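换季收拾毛线这件事，我拖了快一年

上个月终于把家里的毛线清了一遍。起因很简单，我想找一团灰色的袜子线补后跟，翻了四个袋子没找到，最后又去店里买了一团。回家第二天，它从冬被下面掉出来了。

我织东西有几年了，水平一般，会看图解，会织袜子和套头衫，提花只敢织两色。线倒是攒了不少。大部分是Buritz打折时买的，还有一部分是Stitorix停掉的几个老色号，当时怕以后配不到，一口气买了一包，到现在只拆过一团。

清理前我先想好了几条：还能织的留下，过敏的送走，虫蛀的扔掉。羊驼那几团我戴在脖子上会痒，手感再好也不留了。

真正花时间的是称重。很多线的腰封早就丢了，不知道还剩多少，只能放在厨房秤上一团一团称。我织一件自己穿的套头衫，中粗线大概要580克，低于这个数的就别惦记毛衣了，归到背心或者帽子那一堆。称完发现，我一直以为够织开衫的那批墨绿色只有400克，缸号还不一样。

称好的线按粗细分，每一类写一张小纸条，写上成分、克重、适合几号针。纸条塞在线团中间，不要用订书针，会勾线。

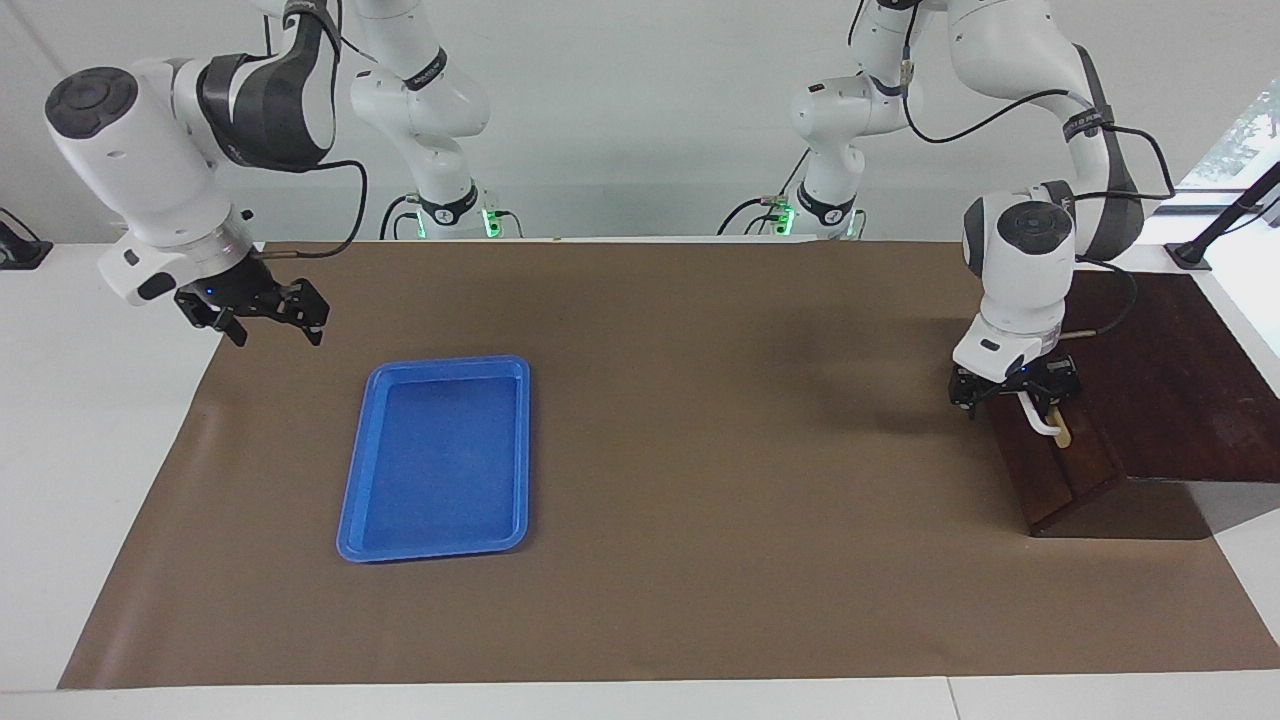
分完以后放哪里

以前我用的是布袋，优点是能塞，缺点也是能塞。塞进去以后什么都看不见，拿一团带出三团。这次换成抽屉，浅的放细线和零头，深的放成包的粗线。

抽屉在Akbari看中一组，组装好送上门要另加300元，我没买，用的是家里原来放文件的旧柜子。抽屉要先整个抽出来，用吸尘器把角落吸一遍，再拿微湿的布擦，敞着晾一天。木头里的潮气没散就放羊毛，到了梅雨季会有味道。

防虫我放的是雪松木块。樟脑丸味道太冲，织的时候一直闻着头疼，织好送人也不合适。雪松的味道过几个月就淡了，拿砂纸轻轻磨一下表面还能再用。不过它只能算辅助，主要还是要隔一阵翻一翻。衣蛾喜欢安静没人动的地方，线放着不动最容易出事。

有虫眼的线不要直接混进去。我把可疑的几团装进密封袋，放冷冻室几天，拿出来回温，再冻一次。家里人打开冰箱看到毛线，已经不问了。

零头线我另外放。十几克的小团织不了什么，但做条纹袜的脚尖正好，打样片也用得上。再小的就攒着当填充，给玩偶塞肚子。

还有一点，抽屉不要装满。线团压久了会扁，特别是松捻的单股线，压过以后织出来的针目不匀，洗了才慢慢恢复。我现在装到七成就停，剩下的宁可送出去。

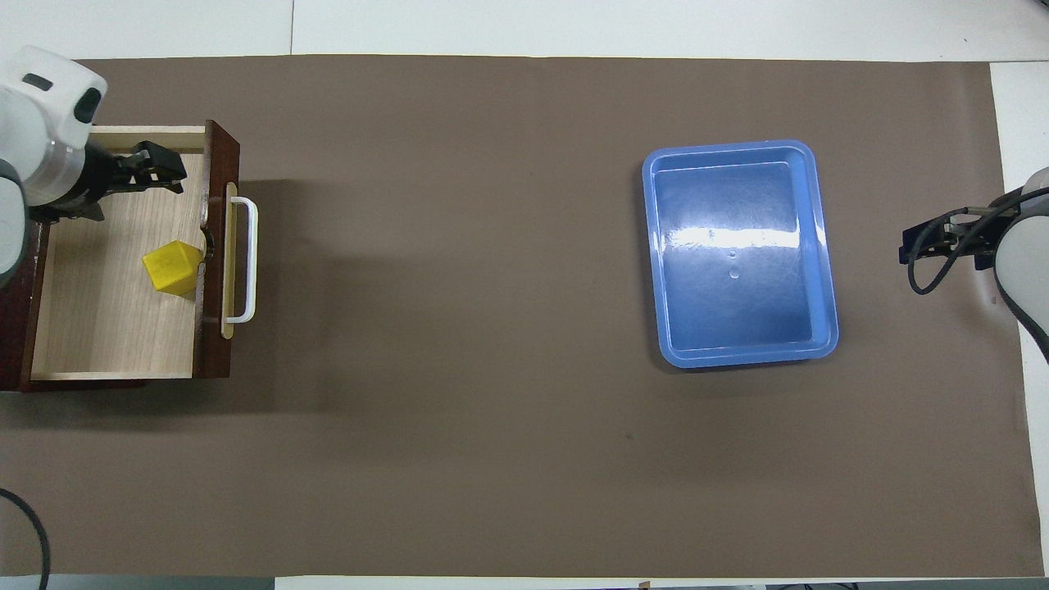 上一篇下面Heltivard留言说，她的羊毛线全部绕成蛋糕线以后再收，结果放了一年，线被拉得没了弹性，织出来的袜口松松垮垮，建议大家保持绞状，要用的时候再绕。这个我同意。绕线器绕得紧，长期放确实不好。我手上已经绕好的那些没有办法，只能先用掉，还没拆的绞线就原样放着。她还问棉线要不要也这样，我觉得棉线本来弹性就小，影响不大，绕好放没关系。

目前定的规矩是，墨绿那批没织完之前不买新线。背心的起针已经起好了，双罗纹，用四毫米的针，下摆织到第三行。周五晚上如果不加班，应该能把罗纹织完。

图解是从一本旧杂志上改的，原来的领口开得太大，我打算少减几针，等织到那里再量。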